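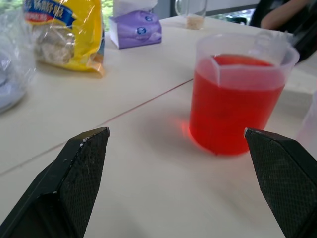 4. Setting up the table for descaling

Clear a stretch of table or counter before you open the kit. A pale top is handy, as spilled descaler shows up on it. If yours is made of joined panels, keep the kettle and the acid away from the seams. The leaflet packed with the Lokance kettle says any surface will do. I would not take its word for that on marble or any other limestone, which the acid will etch.

You will need:
The kettle, unplugged and cold
One sachet of Dendetti descaler, or plain citric acid
A measuring jug
A soft cloth
A long-handled brush (the one in the kit sheds bristles, so use your own)

5. Mixing the solution

The sachet claims to be "pre-dosed for every kettle." Kettles come in different sizes and water comes in different hardnesses, so treat that as a hope. The steps below are for the standard Lokance and use loose citric acid.

5.1 Weigh out 34 grams of citric acid. A heaped spoon is not a measurement.

5.2 Fill the kettle with cold water to the MAX line.

5.3 Bring it to a boil, switch it off at the wall and lift it from its base. Wait for the bubbling to stop.

5.4 Add the acid a little at a time. It will fizz when it meets the scale.

CAUTION: Never add acid to water that is still boiling. It can foam up through the spout and over your hand.

CAUTION: Do not mix descaler with bleach or any other cleaner, whatever you may have read on a forum.

5.5 Leave it to stand for half an hour with the lid open. The box promises results in 2 minutes. I have tried it with a stopwatch and got warm, sour water and the same crust I started with.

Note: Vinegar also works, slowly. It leaves a smell that hangs around for days, and the people who tell you otherwise may have stopped noticing it.

6. Rinsing

6.1 Pour the solution down the sink with the cold tap running.

6.2 Fill the kettle with fresh water, swirl and empty. Do it again.

6.3 Boil one full kettle of clean water and throw it away.

6.4 Look at the bottom under a good light. Loose white flakes mean another rinse. A hard patch that stays put means going back to step 5.1.

6.5 Take out the spout filter and brush it under the tap. Push gently. The mesh on the Grutoter replacement filter is thinner than the original and tears at the corner.

CAUTION: Do not put the kettle or its base under water. If the base gets splashed, unplug it, wipe it and leave it to dry fully before you use it again.

7. How often to do it

The kit box says every 100 boils. Keeping a tally of boils is a chore and the people who wrote that line also sell the sachets. Go by what you see. When you can't make out the metal at the bottom, it's time.

Hard water: start with once a month and adjust.
Soft water: twice a year may be plenty. Try April and again in the fall.

A Guerra filter jug is often recommended as a way to avoid descaling altogether. In my kitchen it put off the job by a few weeks. If you already own one, carry on using it. I wouldn't buy one for this.

8. If something seems wrong

Kettle switches off before boiling: Scale on the heating plate can do this. Repeat section 5 once. If it still cuts out, stop using it.

Kettle won't switch off: Check that the lid is fully shut. If it is, unplug the kettle and don't use it again.

Brown spots on the plate: Usually mineral stains. The cream sold for removing them is abrasive, and I would leave the spots alone.

Nothing happens at all: Check that the outlet works with a lamp. North American readers should also check the rating plate. Some imported bases are marked 230 volts and must not be used with a cheap plug adapter.

Guide written and tested by Vittoria Amato. The kettle was bought at full price.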